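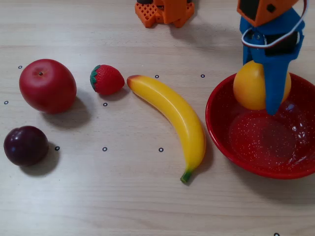 Robot Manipulation Lab, Unit 6: The Release That Didn't Release

Instructor: Iker Marín
Bring to lab: this handout, your Unit 5 log sheets, safety glasses

I love this unit. Everybody spends the first half of the course worrying about the grasp, and then we get to the other end of the motion and find out how much can go wrong when all the arm has to do is let go of a piece of plastic fruit. The failure we're studying is a real one from our own bench in April, and it's a beauty (easy for me to say, I wasn't the one resetting the table).

1. What happened

The task was pick and place: take a fruit from the tabletop, carry it to the red bowl, open the fingers, back out, go home. The Prajapati group had been running it through the afternoon with the controller we call Biklow. On run 553 the arm picked up a fruit, moved over the bowl, sent the open command and started its retreat. The fruit went with it. It stayed stuck between the fingers for part of the way up and then dropped on the rim. The bowl tipped, slid sideways, and the arm's next approach path went straight through the place where the bowl now was.

The fingers pressed down on the rim and the controller kept pushing. The gripper motor was already warm from a long session, and it stalled. A student hit the stop. The log for the session ends at 607, so yes, the group restarted and carried on for a good while before anyone wrote the fault up. We'll come back to that in section 4.

2. Commanded state and measured state

Biklow marked run 553 as a success! Look at the log excerpt on the course page and you'll find the line "gripper: open" right where you'd expect it. What it recorded was the command. The motor does report its position, and the position reading shows the fingers stopped well short of fully open, but no part of the program was comparing the two.

Write this down, because it comes up on every robot you will ever touch:

Commanded state: what the program asked for.
Measured state: what a sensor reports.
World state: where the fruit is.

A gripper can be truly open and still have an object hanging on it. Printed fingers have layer lines, smooth plastic fruit can wedge, and a cable that pulls tight near the top of the reach can hold the gripper back a little. So even a good position check covers only part of the problem. For the rest you need to look into the bowl with a camera, or weigh it, or get clever. (Getting clever is the homework.)

3. Why did it stall?

We found 2 causes, and I want you to keep them apart in your reports.

First cause: the fingers did not open all the way. The horn screw on the gripper motor had worked loose, so the linkage had play in it and the last bit of travel was lost.

Second cause: the current limit had been raised during setup to get a firmer grip on the banana, and it was never put back. With the old limit the motor would have given up early when it met the bowl. With the new one it kept pushing until somebody stepped in.

Either one alone would have been a nuisance. Put them together and you get a tipped bowl and a hot motor.

4. The safety part, please read it twice

When the bowl slid, a student reached in to straighten it while the arm was still powered. No one was hurt. The arm is small, and small arms feel harmless, and that is how fingers get pinched. From now on:

Hands stay off the tabletop while torque is on.
Press stop, say "stopped" out loud, wait for your partner to repeat it, then reach.
After any stall, leave the motor off until it is cool to the touch.
Any stall or dropped object goes in the fault book before the next run. Before, not at the end of the day.
Changes to current limits get written on the card taped to the Flalleck power supply, with your initials.

5. In lab

Work in pairs. Loosen the horn screw a quarter turn on the practice gripper, run the open and close script with no object, and plot commanded against measured position. Tighten it and repeat. The gap in the first plot is easy to miss if you let the axes autoscale, so fix them.

Then write a release check. It should wait for the measured position, time out, and hold the arm still if the fingers haven't opened. Holding still is the important bit. Don't retry the release while moving!

6. Homework

Propose a way to confirm that the fruit has left the fingers, using only parts in the Zunano kit. One page, with a sketch. Say what your method would miss.

Reading: Unit 6 notes on stall current, and reread the fault book entry for run 553.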